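## 7. Folding and sorting clothes on the bed

This section covers clothes brought to the bedroom from the drying rack or the Wokdale airer. Bed linen and towels are covered in section 8. The same method applies to all bedrooms in the Skirkedo flats, whichever bed is fitted.

### 7.1 Before starting

1. Remove pillows, cushions and the top cover. Place them on a chair, not on the floor.
2. Leave the fitted sheet on the mattress. It need not be pulled flat, but large ridges under the folding area should be smoothed by hand.
3. Check each item for damp at the waistband, cuffs and pocket linings. Return damp items to the airer.
4. Empty all pockets. Put coins, tissues and keys in the tray by the door.
5. Close zips and fasten the top button of shirts.

> **Caution:** Do not fold on the bed if the item has an open zip, a loose pin or a metal buckle. These catch on the padding of the Michailidis headboard and pull the fabric.

### 7.2 Folding shirts

1. Lay the shirt face down with the collar towards the headboard.
2. Fold one side in to the middle of the back. Lay the sleeve straight down along the fold.
3. Repeat with the other side.
4. Turn the hem up by a third, then fold again so that it meets the collar.
5. Turn the shirt over. Press once with the flat of the hand.

**Note:** Thick shirts (flannel, brushed cotton) should be folded in half at step 4. A second fold makes the stack lean.

### 7.3 Folding trousers

1. Hold the trousers by the waistband and shake once.
2. Lay one leg over the other with the seams together.
3. Tuck the point of the seat inwards to give a straight edge.
4. Fold the hems up to the waistband, then fold in half again.
5. Leave back pockets on the outside where possible. The pocket gives a fixed line for checking that the fold is square.

Trousers with a pressed crease are hung, not folded. Use the wide hangers.

### 7.4 Position on the bed

Each item is folded in the middle of the mattress and moved to a stack only when finished. Stacks go at the foot end, at least 15 cm from the edge. The Puletti drawer takes stacks up to 12 cm high; anything taller must be split before it is carried.

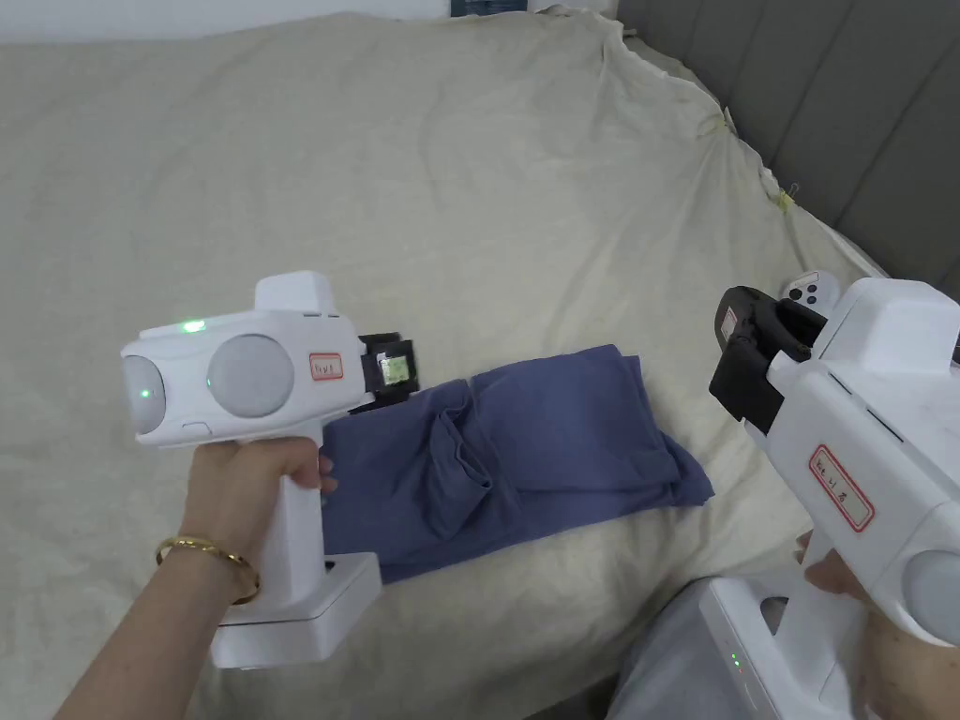 Folding in the middle leaves room on all sides for sleeves and legs to be laid out. It also keeps the work clear of the headboard, where lint collects in the upright channels and is slow to brush out. A loose rectangle is accepted at this stage. The blue-violet item on the cream sheet is of this type: the outline is rough and one lower corner hangs a little below the rest. Correct such a corner by lifting it and tucking it under the top layer. Do not open the whole item and start again unless the fold has slipped at the centre.

### 7.5 Stacking and putting away

1. Stack items of one kind together, with the folded edge facing the same way.
2. Put the heaviest item at the bottom.
3. Lift each stack with both hands underneath. Do not drag it across the sheet.
4. Place the stack in the drawer with the folded edge to the front.

> **Caution:** The Puletti drawer is 800 mm wide and must be loaded evenly from left to right. A full stack at one end only will cause the runner to bind.

### 7.6 Faults

| Fault | Action |
|---|---|
| Stack leans | Turn every second item round |
| Hem shows below the fold | Refold from 7.2 step 4 |
| Item slides open when lifted | Press again, then lift from underneath |
| Lint on dark clothes | Brush the sheet before the next load |

Replace the top cover and pillows once the bed is clear.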